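The mender of Sostcombe

The kettle goes on before the door has properly closed behind me. It is a little after two in the afternoon, the rain is coming in sideways off the harbour, and the woman who has been mending other people's clothes in Sostcombe for most of her adult life wants to know whether I take milk, whether I've eaten, and what on earth has happened to the cuff of my coat. I had hoped she wouldn't notice the cuff. She has it off me and turned inside out before I've found my notebook.

She would prefer not to have her name in print, having gone this long without it, and since half the town knows her only as "the mender" I don't suppose it matters much. Her workroom is at the back of the old Eberhard drapery, up a narrow stair that smells of steam and lavender soap. The drapery closed years ago but the lettering is still on the glass downstairs, and she has never had the heart to scrape it off.

"I did my first six years down there," she says, settling in with her tea. "Behind the counter, cutting lengths, and I was hopeless at it, always giving people a bit too much. The boss used to say I'd send him broke with generosity. But there was a lady out the back who did the alterations, and I'd sneak in on my lunch break to watch her hands. She never once told me how to do a thing. She'd just slow down a little if she knew I was looking."

I ask what people bring her these days, and she laughs, and goes through it at some length. Jumpers with moth in them, mostly, once the weather turns. School trousers gone at the knee. Wedding dresses that have to fit a daughter with quite different shoulders. One farmer from out Koldale way brings the same work jacket every autumn, and there is now, by her reckoning, more patch than jacket.

"He asked me once if he should let it go," she says. "I said, well, do you like it? And he went red as anything and said it was the only coat he'd ever really liked. So that was that settled."

She is particular about how clothes should arrive. Clean, please, and with the buttons done up if there are any. She likes to spread a thing out on a table and leave it be for a while before she decides anything, the way you might let a visitor sit down before asking them questions. Worn cloth has favourite places to thin, she tells me, and you can't see them while the garment is bundled up in a bag. 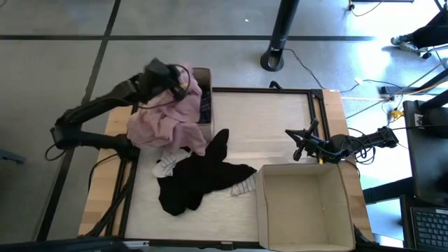
Photo: supplied

Offcuts are another matter altogether. She keeps everything, and sorts it by weight of cloth instead of by colour, which drives her granddaughter up the wall. "She came in at Christmas and put it all in a rainbow," the mender says, with real feeling. "It looked beautiful. I couldn't find a thing till March."

A good patch, as she explains it, should be a bit older than you'd think and a bit softer than what it's going onto. New cloth pulls. She'll wash a piece of flannel five times over before she trusts it on somebody's elbow. For wool she darns, always with a longer thread than the books tell you, and always in daylight, and if the light goes at four o'clock then she stops at four o'clock and does the hems.

There was a time when she thought the work might dry up. When the big Numitz store opened on the highway, with its cheap shirts by the door, she went a whole winter with hardly a knock. She took in ironing, and cleaned the dentist's rooms in the evenings, and didn't tell her sister. "I was too proud, I suppose. And then people started coming back, a few at a time. The shirts weren't lasting, or they'd found something of their mum's in a cupboard. I never asked which."

These days there is a waiting list, written in pencil on the back of a calendar. Last year she spent 800 dollars having her old machine overhauled, and she still sounds faintly guilty about it. A new one would have come with more stitches than she could ever use, she says, and she only wants the two, straight and zigzag.

I ask if she'd like to teach, and she takes her time, getting up to top off the pot and moving a tin of pins from one end of the sill to the other.

"I'd have someone in," she says at last. "If they wanted to sit there. I wouldn't know how to give a lesson, but I could slow down a bit."

By now my tea has gone cold and so has hers. The cuff, which I'd forgotten about entirely, has been in her lap the whole while, and she bites off the thread and hands me the coat. I ask what I owe her. She tells me to bring back a lemon cake from the bakery next time, the one with the hard icing, and to watch the third stair on my way down.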